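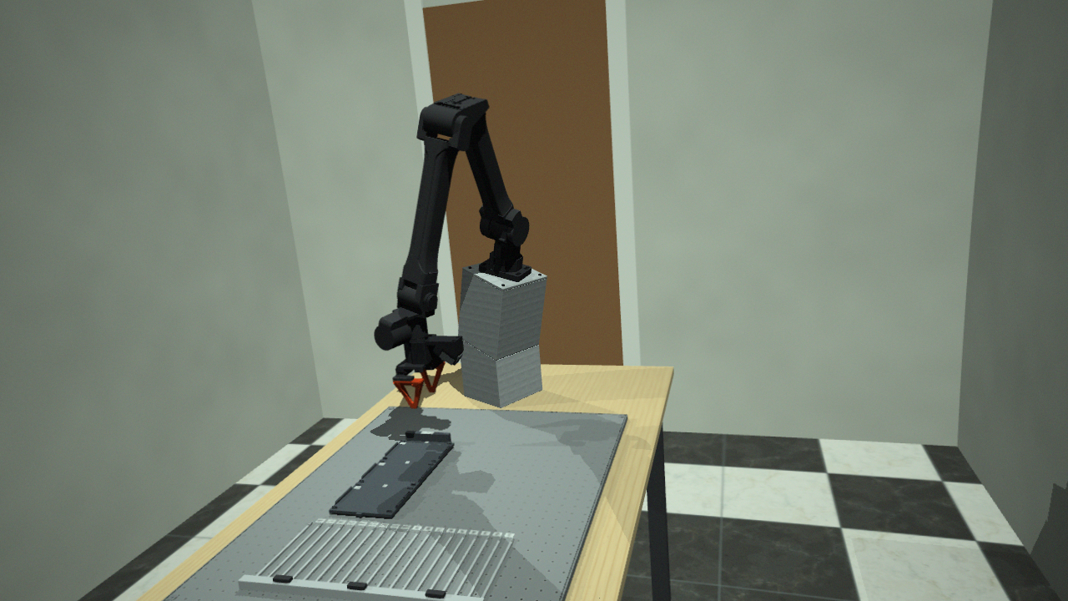
**Clumov 10 is out, and word puzzles finally have a home in it**

Drellirano has released Clumov 10, the newest version of its free puzzle-making tool for the web. Anyone who can type a list of words can now build a guessing game, a riddle chain or a full word hunt, and share it with a link.

The big change is the answer checker. Older versions wanted an exact match, so a player who typed "grey cat" when the maker had written "gray cat" was simply told no. Clumov 10 lets makers accept several spellings for one answer, ignore capital letters and stray spaces, and show a short hint after a wrong guess. The hints can be different for each wrong guess, too – our testers had a lot of fun with that one!

"I wrote the first checker in one evening and it showed," said Rosaura Marulanda, lead developer of Clumov. "People kept sending me puzzles where the right answer was marked wrong because of a comma. I'm so happy to close that ticket. It was number 325 and I had started to see it in my sleep."

Scripts have had a cleanup as well. A puzzle can now remember things between turns (which clues were opened, which doors were tried, how many guesses are left), and makers can read those values back with a single command. Lists can hold up to 3000 entries, and long ones no longer freeze the preview while you type. Scripts written for Clumov 9 will still run. The old CLEARALL command works for now but gives a warning, and makers should switch to RESET before the next version.

During the test period, players and makers sent in 491 bug reports. Many came from the Massawe forum, where a group of makers took turns trying to break each other's puzzles and then posted the broken ones for everybody to enjoy. One of those, a train station mystery in which every ticket opens the wrong locker, now comes with Clumov as a sample project. It's hard, and it's wonderful.

Clumov 10 also works with Linside, Drellirano's shared hosting page for small games. Makers with a Linside account will find a Publish button at the top right of the editor. Puzzles can be public, hidden or open only to people with the link, and you can change your mind later.

The update is free and runs in any current browser. Saved projects are converted the first time they're opened, with a copy of the old file kept in the Backups folder. A phone version of the editor is planned for July.

Bug reports and questions are welcome in the Clumov section of the Massawe forum.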